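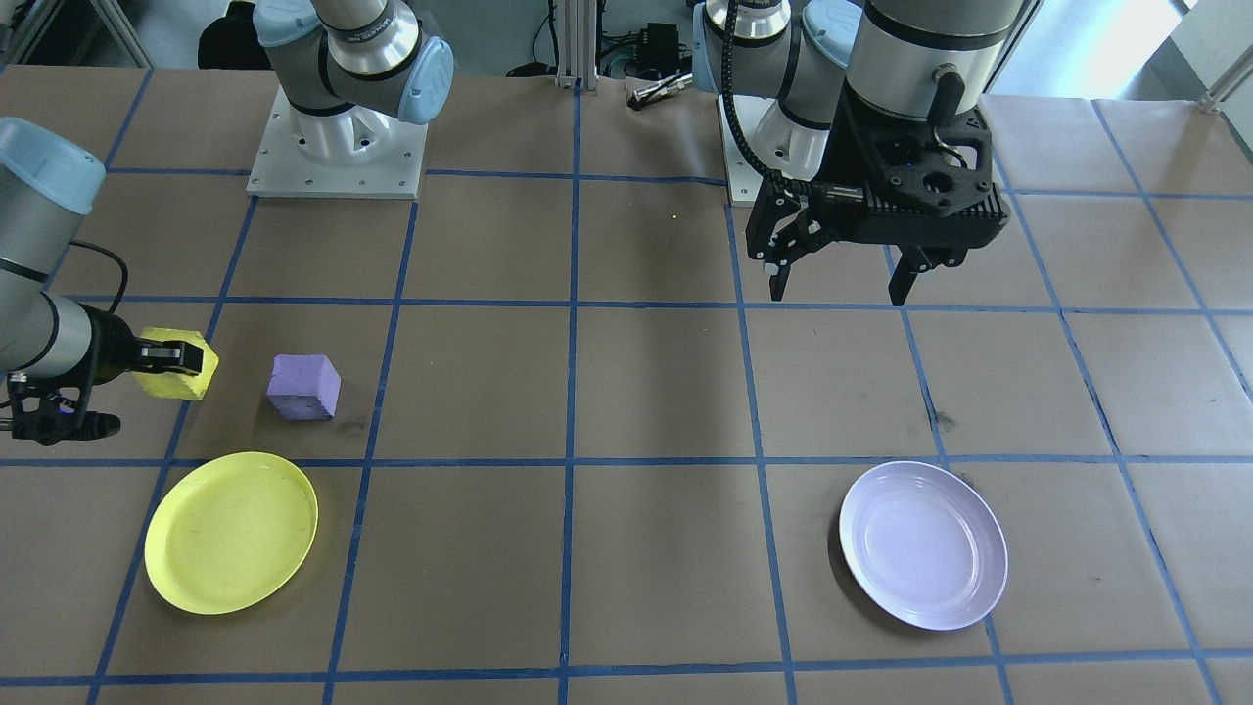 The new secretary read the minutes as if they were a ransom note. The Wadovon Turners had met in April, it said, and the demonstration had been "a great success," and she had been there and knew what she had seen, which was a man in a clean apron fail to make a bowl for two hours.

She raised her hand. The chair pretended to look for his glasses.

"Can we strike 'great success'?" she said. "The bowl went through the window."

"The rim went through the window," said the chair. "Most of the bowl stayed on the lathe."

The man in the apron sold Sarketine. It came in a squat can for 30 dollars, and you wiped it on green wood before you turned it, and after that the wood was supposed to forget it had ever been a tree. No cracks, no warping, dry in a night. He had left 10 cans on the back table with a sheet to sign. When she went over to look, the sheet was full and the cans were gone. Her own husband had two of them under his coat.

"It smells like dish soap," she told him in the car.

"Lots of good things smell like dish soap."

"Dish soap does."

He did a cherry bowl with it that night. She wrote the weight on a piece of masking tape, 444 grams, and stuck it to the shelf. She took a second blank from the same log, put nothing on it, and turned it herself on the old Fabbri with the bad belt. Hers came out thicker on one side. She didn't care, she only wanted it to sit there.

They sat there. He went down to the garage most mornings with his coffee and ran a thumb around the edge of his bowl and said "hm" in a pleased way. She went down after him with the kitchen scale. Both bowls got lighter. Both bowls went a little oval. Hers opened a crack near the foot, and he was very kind about it for a whole day, until she turned his over and showed him the same crack, covered with a price sticker.

"That was there before," he said.

"Before what?"

He thought about that and went to mow the lawn.

At the next meeting, in the hall on Sodar Street, she brought both bowls in a grocery bag. The man in the apron was back, with a bigger table. The price had gone to 35 and then, while she stood in line, to two cans for 60. She set the bowls in front of him and asked which one was his.

He picked them up. He held them to the light, he tapped them, he smelled one. Behind her the line had gone quiet, and somebody's folding chair creaked.

"This one," he said, and gave her hers.

She wrote it down for the minutes, with the time, 7:40. Her husband bought another can on the way out.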